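Milance Dundix 400 Bench Cap Torque Tester

Home > Test and Measurement > Closures > Dundix 400

Availability: made to order, dispatched from Prosia works
Supplied with: tester, four clamping pegs, mains lead, printed manual, calibration certificate

Overview

The Dundix 400 measures the turning force needed to open or close a screw cap. It is intended for packing rooms, goods-in inspection and small laboratories where bottles, jars and tubs are checked by hand during a run. The container is clamped between four pegs on a turntable. The operator turns the cap by hand and the tester records the peak value.

The 400 replaces the earlier Dundix with the dial readout. The turntable, pegs and base casting are the same parts, so pegs bought for the older tester can be carried over. The readout, load cell and power supply are new and can't be fitted to the older base.

Modes

Peak release. Holds the highest value reached while the cap is being opened. Use this for routine checks.
Peak apply. Holds the highest value reached while the cap is being tightened.
Bridge break. For tamper-evident caps. The tester holds two peaks, the first for the thread letting go and the second for the band breaking. Both are shown on the same screen.
Live. Shows the value as it changes, with no hold. Mostly used when checking the tester against a weight and arm.

The mode is kept when the tester is switched off. Upper and lower limits can be set for each mode, and a reading outside the limits turns the screen red and sounds a short tone. The tone can be turned off in the setup menu.

Specification

Range: 0 to 12 Nm
Container diameter, standard pegs: 9 to 190 mm
Readout: backlit, five digits
Units: Nm, Ncm, lbf in
Memory: 400 readings, numbered in order
Data output: USB, plain text, one reading per line
Power: mains adaptor or internal battery
Battery running time: 56 hours with the backlight off
Weight: 9 kg
Feet: rubber, screw-in, with a through hole for bolting down

Setting up

Stand the tester on a firm, level bench. Light containers can be tested with the rubber feet fitted. Above half of full range the base should be bolted down, or the whole unit will tend to walk on the bench and the reading will be low.

Switch on and leave for a few minutes before zeroing. Zero with the pegs in place and nothing clamped. Set the pegs evenly about the centre of the turntable and wind in the handwheel until the container is held and does not slip. Thin-walled bottles should be gripped as low as possible. Too much pressure higher up will push the wall in and distort the neck, and release values then read high. For oval or square containers, use the V-pegs (part D-12).

Turn the cap smoothly. A sharp twist gives a higher peak than a slow one, and this is the usual cause of two operators getting different results from the same batch. Keep downward pressure off the cap unless it is a push-and-turn type.

Timing of checks

Release torque falls after capping as the liner and thread settle. Most of the change takes place early on. A reading taken straight off the line and a reading taken the next morning are both useful, but they should be logged separately and never averaged together. Where bottles are heat sealed after capping, test after the seal has cooled and note that the cap has been through the sealer.

Calibration

The certificate is valid for 12 months from dispatch. Milance recalibrates at Prosia and returns the tester with before and after figures. Sites with their own weights can check it in place with the Sayegh arm kit, which clamps in the pegs like a container. The kit does not adjust the tester - it only shows whether adjustment is needed.

Accessories

D-9 Standard pegs, set of four
D-12 V-pegs for oval and square containers
D-56 Tall pegs for narrow bottles
D-60 Sayegh arm kit, weights not included
D-71 Bolt-down kit
D-80 Carry case

Pegs are covered in a soft sleeve which wears with use. Replace the sleeves when containers begin to slip at normal clamping pressure. Clean them with a damp cloth and mild soap. Solvents will harden the surface.

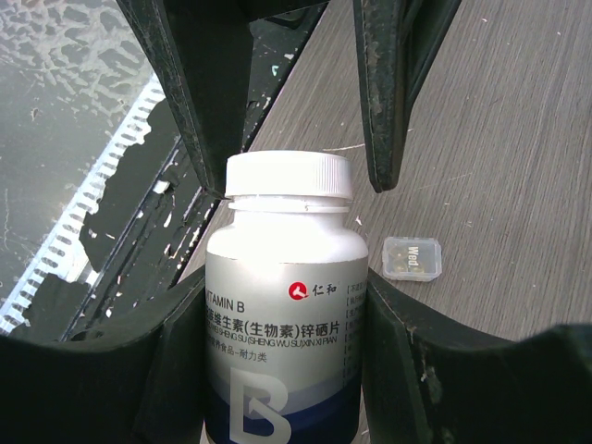
Sleeves are sold in packs of 12 and fit all three peg types. Remove the old sleeve by rolling it down from the top, and press the new one on until it meets the collar. Zero the tester again after any change of pegs or sleeves.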